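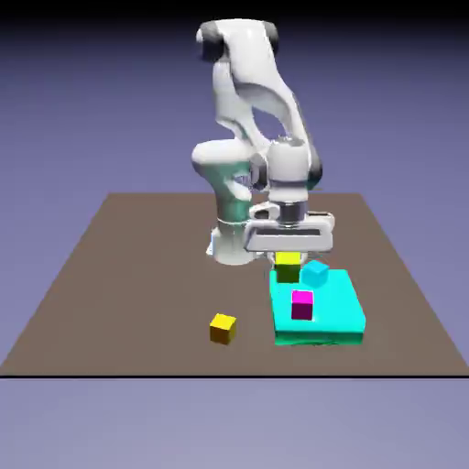
A Robot Arm in the Members' Workshop

Search articles Enter keyword Go

The Weneck Community Workshop has, for most of its existence, been known for furniture repair and bicycle maintenance. Its present project is of a different kind. Members are building a tabletop robot arm intended to sort and place small blocks, and much of the work to date has been carried out on a simulated version of the machine, in which every movement can be tried before any metal is cut.

The project is led by Hwa-young Moon, a member with a background in lift maintenance, and Gyu-bin Ryu, who teaches evening classes in programming at the workshop. It was approved by the members' meeting with a materials budget of £2408, to be spent in two stages. The first stage covers motors, a power supply and the control board. The second covers the gripper and the outer casings, and will be released when the arm can hold a fixed position under load.

The simulated bench

The simulation is plain by design. A white arm stands on a flat brown tabletop with a wide cyan slab beside it and a handful of small cubes in yellow, light blue and magenta. The colours were chosen so that the program could tell one item from another with little effort. The slab serves as the delivery area, and cubes begin each trial either on it or on the open table.

A trial consists of a single instruction, such as moving the yellow cube on the table to a given point on the slab. The program works out a path, lowers the hand, closes it and lifts. The result is written to a log with the time taken and the final position of each cube. The members run trials in batches of 200, usually overnight on the office computer, and review the failures at the next session.

"We expected the joints to be the difficulty," says Ms Moon. "The joints were well behaved. Most of our failures came from the hand arriving a little out of level and pushing a neighbouring cube before it reached the one we wanted."

The log for August supports this account. Of 1131 trials recorded up to 2025-08-19, the greater part of the failures occurred where two cubes stood close together. Mr Ryu has since altered the program so that the hand approaches from directly overhead and turns its wide side away from the nearest cube. Results have improved, although cubes that begin near the back of the slab still give trouble.

From screen to bench

The physical arm is at an earlier stage. The base plate has been cut and drilled, and the first two joints are assembled on it. The motors were supplied by Akness, a small dealer in surplus factory parts, and were tested singly before fitting. One was returned owing to a worn bearing and has been replaced without charge.

The remaining links will be printed in the workshop on its own machine. Each takes the better part of a day, and the members have agreed that printing should not displace other bookings. The casings in the simulation are smooth and rounded. Those on the real arm will be simpler in shape, as the printer leaves a rough finish on deep curves and sanding has proved slow.

The control software has been named Eltaton by the group and is kept in a shared folder open to all members. It sends the same instructions to the simulated arm and to the real one, so that a movement tested on screen can be repeated on the bench with no change to the program. Speed on the bench is limited to 25 per cent of the simulated figure until the wiring has been inspected.

Safety arrangements

The bench stands in the Noh Room, at the rear of the building. A stop button is fixed to the front of the table within reach of either side. Two members must be present whenever the motors are powered, and long hair and loose sleeves are to be tied back. Visitors may watch from behind the marked line.

Taking part

Project sessions are open to all members who have completed the general induction. No knowledge of programming is needed for assembly work, and help is particularly wanted with soldering and cable routing. Those wishing to work on the simulation should speak to Mr Ryu, who can provide a copy of the program and a short set of starting exercises. Names may be entered on the sheet at the front desk.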